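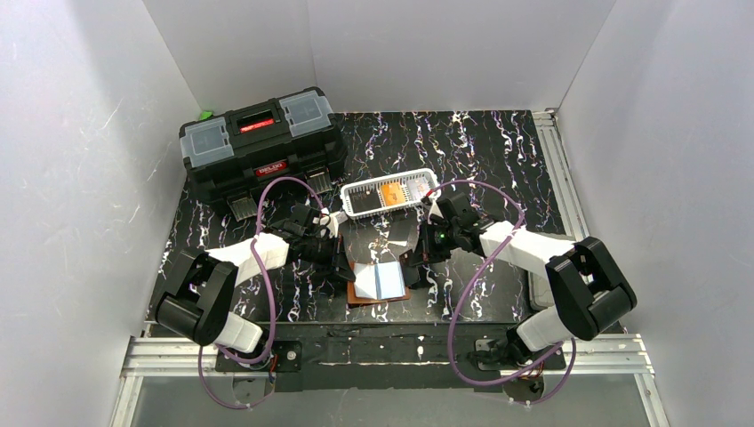 Black plastic toolbox with two lidded compartments in the top.

Zandine Rukwood Desk Roll

Stationery > Storage > Rolls and cases

£30.00
In stock. Order by 2pm for same-day dispatch.

Colour: Slate / Rust / Bottle green

The Rukwood is a flat canvas roll for pens, pencils and small drawing tools. It opens out on a desk, rolls up to fit a coat pocket or satchel, and closes with a single strap and brass buckle. There is no zip.

Inside are nine stitched slots. Six are cut for ordinary pencils and fineliners, two are wider and take a marker or a fat fountain pen, and the last is a short pocket for a rubber and sharpener. A flap folds down over the tops before you roll it — this stops things sliding out if the bag ends up on its side.

The canvas is waxed on the outside and plain on the inside. It will feel stiff when it arrives and softens with use. Creases and pale lines in the wax are normal and can be warmed out with a hairdryer on low.

The pattern was drawn by Nidia Alvarado, who also designed our Emell notebook cover. The two fit together: the A5 Emell has a loop on the spine that takes the Rukwood strap. Rolls bought before November have the older, narrower strap, which still fits but sits loose.

Details
Outer: waxed cotton canvas
Lining: unwaxed cotton
Buckle: solid brass
Strap: Bermúdez bridle leather, 179 mm
Weight: 60 g empty
Longest pencil with flap closed: 180 mm

Care
Wipe with a cold damp cloth. Do not machine wash or iron. Ink stains on the lining will fade with a little soap but won't come out fully. Re-wax once a year if you carry it outdoors.

Delivery and returns
UK delivery is £3.50, or free if you collect from the shop. Unused rolls can be returned within 30 days. Monogrammed rolls can't be returned unless faulty. Allow an extra week for monogramming, up to three letters.

Customer reviews

Good size for a sketching kit. I keep a bone folder in one of the wide slots and it holds fine. Buckle was stiff for the first week or so. Slate is darker than I expected — closer to black indoors.
Heriberto Villca, 10 February 2020

You may also need
Emell notebook cover, A5
Zandine wax tin
Spare strap, brown or black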